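Home Gallery Recipes Visit Contact
Search this site
Search Go

May, by Uthai Khunthong

The Duvance Drinks Table: A Little Gallery

Hello again, and welcome to everyone who has found their way over from the Ondano newsletter! I promised a page about our drinks table months ago, and then the spring got away from me the way springs do, with the move and the new curtains and my sister's long visit (she says hello, and she still has my good whisk). So I'm finally sitting down with a pot of tea to put it together.

If you've never come by, Duvance is the room where we meet to try out cold drinks and small sweets before they go on the menu at the Nakpan cafe downstairs. We keep things simple. There is a table, there are cups, there are cartons, and there is always somebody with a strong opinion on sugar. I've kept the notes short, or short for me anyway, and I hope they give you a feeling for how an afternoon goes.

The table itself

I'm fonder of this table than a person probably should be. It's pale, with a light wood grain running through it, and it has a little round hole near one edge that has swallowed at least 2 of my pencils. We looked at darker ones when we were choosing, and I'm so glad we held out for this one, as it makes even a plain cup look like something you'd want to pick up.

Carton and cup

My favorite part of any tasting is when the carton comes out. The one held at the left has red and green printing on white, very cheerful, and I do think a bit of color helps when everything else you're serving is pale. The cup is one of the translucent white plastic ones, partly filled, it seems, with something white and frosty. I like being able to see the level through the side, especially when I'm trying to pour the same for everyone and talking the whole time. 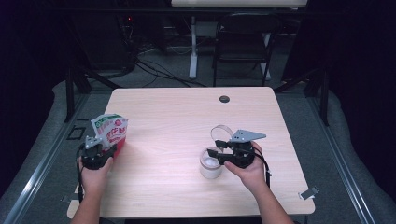 Cups, and more cups

We buy our cups from Ravik in sleeves of 50, and a sleeve disappears faster than you'd believe once people start asking for second helpings. I've tried glass, and I've tried those pretty paper ones with the stripes, but I keep coming back to plain plastic for tastings. They're light and they stack, and we rinse them and use them again for seedlings at home.

Come and taste

Our next afternoon will run for 90 minutes, starting at 3, with plenty of time afterward to sit and chat. Bring a friend if you like, and bring your own spoon if you're particular about spoons (I am, very much so!). Write to me through the contact page and I'll save you a chair.

Older galleries Back to top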